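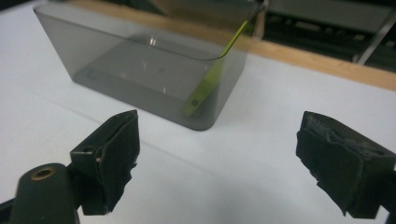

Bekinen open box by Flerar, smoke gray: my review after 44 days

Posted 2021-04-07 in Storage and Desk

I was looking for a simple box for my work table for a long time. I do small craft work at home, mostly paper and light model making, and my problem is always the same. The long things have no place. Pencils go in a cup, small parts go in drawers, but sticks, strips and rulers lie everywhere and roll to the floor. In the end I bought the Bekinen, the open box from Flerar, in the color they call smoke gray. English is not my first language, so please excuse me if a sentence sounds strange.

Where I bought it

I bought mine in the Farooqui store in Amunbridge, the one behind the bus station. They keep the Bekinen on the lower shelf beside the kitchen things, so if you look for it among the office supplies you will not find it. It comes without a carton, only with a paper band and a sticker. The sticker was placed on the long side, in the middle, and it left glue. I needed warm water, dish soap and a second try the next morning with a little cooking oil. I take some points away for this. On a see-through box every small spot of glue can be seen, and then dust comes to sit on it.

The store also had a clear one and a white one that you cannot see through. I held all of them in my hand before I decided. The clear one looked cheaper to me, and under the store lamps it already showed scratches from the other customers. The gray hides more.

How it looks

It is a plain shape, longer than it is wide, open at the top, with rounded corners. The plastic is a smoky gray and you can see through the walls down to the flat bottom. On my white table it looks calm. I was a little afraid it would look dirty against the white, like a glass that someone forgot to wash, but in daylight it has a nice shadow color. In the evening, with only the lamp on, it becomes darker and then it is harder to find a small black thing inside.

The rim catches the light a little. Some people like shiny and some people do not. I would prefer a matte surface, and I wrote this to Flerar in the form on their site. They did not answer until now.

Size and weight

The label says 120 mm high, and with my ruler I get the same. On the kitchen scale mine is 322 grams, so it is heavier than it looks. For a box of this kind I think the weight is good. When I put a long stick inside and let it lean over the rim, the box stays where it is. My old box was from a food package and it fell over each time I put something tall in it.

What I did not like is that the label gives only the outside measures. The inside is smaller, of course, and for a person who wants to put a second tray or a divider inside, the inside is the important measure. Please bring a ruler to the store if this matters for you. They let me measure on the shelf and they were friendly about it.

Using it for long things

This was my reason to buy, so I write more here. The Bekinen is not a pencil cup. It is wide and open, and a single long stick will not stand up in it. It leans. The lower end goes to the floor of the box, near a corner, and the upper end comes out over the opposite edge. My flat yellow-green stick, the one with the small dark square near the end, lives in the box in this way most of the week. I can take it with one hand and without looking, and this is a real improvement for me.

With one or two long pieces it works well. With many of them, less well. They begin to cross each other, and if you pull one, the others turn and slide. I tried to put a strip of folded cardboard in the middle as a wall. It helped, but it is ugly, and through the see-through side you see the cardboard from everywhere. Later I tried a heavy glass jar in one end of the box. The thin sticks stand in the jar and the flat ones lean outside of it. I still use it like this on busy days.

The rounded corners are good and bad at the same time. Good, the dust does not collect in them and a finger with a cloth can go all the way in. Bad, a square end of a stick does not find a firm place and can slip a little along the bottom. The bottom is smooth. I cut a piece of thin rubber mat, the kind for drawers, and laid it inside for one week. The slipping stopped. But then the bottom was not see-through anymore and crumbs of eraser went under the mat, so I took it out again. I think a light texture on the floor of the box would solve this, and it would cost Flerar very little.

Using it for other things

I also used it for some days as a place for paper cuttings. For this it is excellent. The opening is large, you push the cuttings from the table edge directly into it, and then you carry it to the paper bin. The paper becomes a little electric and sticks to the walls, mostly on dry days. I wipe it with a damp cloth before and it is better.

In the kitchen I tried it for one evening with packets of tea and soup. They stood nicely in a row and I could see from the side which ones were almost gone. I did not use it for open food. The label on mine does not say anything about food, and I could not find it on the site either. If you want it for bread or fruit, I would ask first.

My table is white with a light wooden edge, and I pushed the box over the surface many times, empty and full. I found no marks. The sound is a bit unpleasant, a dry plastic sound, and if you work at night beside a sleeping person you will want to lift the box and not push it. Small felt dots under the corners would be a kind addition. I will buy them separately.

Cleaning

Easy. Warm water and soap, a soft cloth, then dry it by hand. If you let it dry alone you will get water spots, and on the gray plastic they show as white rings. I did not put it in the dishwasher. The sticker had a symbol that I could not understand, a kind of plate with a line, and I did not want to learn the meaning with my new box.

Scratches: yes, there are a few now on the floor of the box, from metal rulers. They are thin and I see them only when I hold it against the window. The walls are still good. Please do not use the rough side of the sponge. I did it once on the glue from the sticker, before I tried the oil, and that place stays dull.

No lid

There is no lid and it seems there will be none. In the store they told me that customers ask for it. I do not need one, as a lid with long sticks makes no sense, but for cuttings and beads I would buy one. The boxes go into each other when they are empty, and they do not stack on each other when they are full. I tried with two in the store and the upper one sinks into the lower one until it touches the things inside.

What I paid

I paid 109 for it, in our money, and the white one had the same price. For one plastic box it is not cheap. The food package box cost me nothing and did half of the job. But I touch this thing every day, it stands on the table in front of my eyes, and I was tired of the ugly one. If you need five or six for a cupboard, where the door is closed, I would take something simpler.

What I like

Calm color, you see what is inside
Heavy enough for one long leaning stick
Wide opening, easy to fill from the table
Rounded corners are quick to clean

What I do not like

Glue from the sticker
Smooth bottom, square ends can slip
Only outside measures on the label
Noise when you push it
No lid, and full boxes do not stack

My rating is four of five. I would buy the gray again. A second one for the shelf by the window is already on my list, and when I have it I will write here if the color changes in the sun, as one reader asked me under my last review.

Added the same evening: a reader wanted to know if a normal sheet of paper can lie flat on the bottom. In mine it cannot, the rounded corners push it up. Folded one time it lies well.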